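Kalta Laundry Room – Frequently Asked Questions

When is the laundry room open?
From 6 am to 10 pm. The last wash should go on by 8.30 pm so the dryer has time to finish.

How do I pay?
Load your Homport card at the panel beside the door. A wash costs $2 and the dryer is charged by the minute. Cards can't be topped up with coins.

How long does a normal cycle take?
Around 60 minutes on warm. The cold cycle is shorter and does fine for most everyday clothes.

Do I need to bring my own detergent?
Yes. Liquid or powder is fine, but please don't use pods in the Mayrhofer front loaders – they get caught in the door seal.
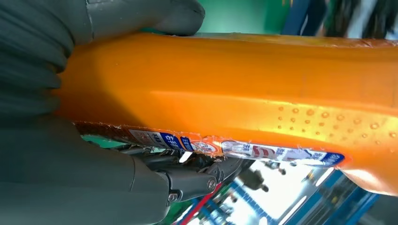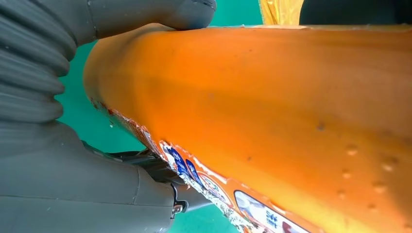
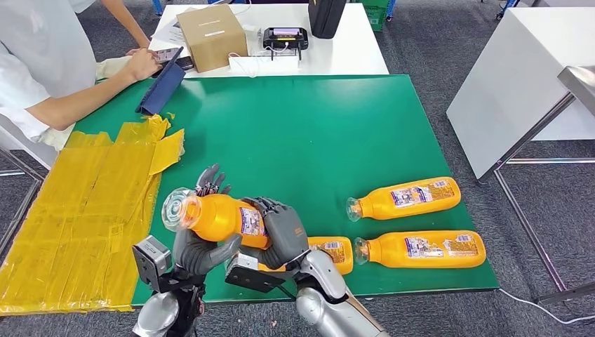
A resident of the Sodwood building wrote to say that the dosing chart on the wall is too generous for our soft water, and that half a cap is plenty for a full load. We've since changed the chart.

Can I wash a doona?
Singles only. Queen and king sizes need the large machine at Sodwood, which takes the same card.

Can I leave my washing in the machine?
For up to 10 minutes after the cycle ends. After that, other residents may move it to the bench.

Who do I call if a machine stops mid-cycle?
Ring extension 288 and give the number on the front of the machine. Refunds go back on your card, usually by the next morning.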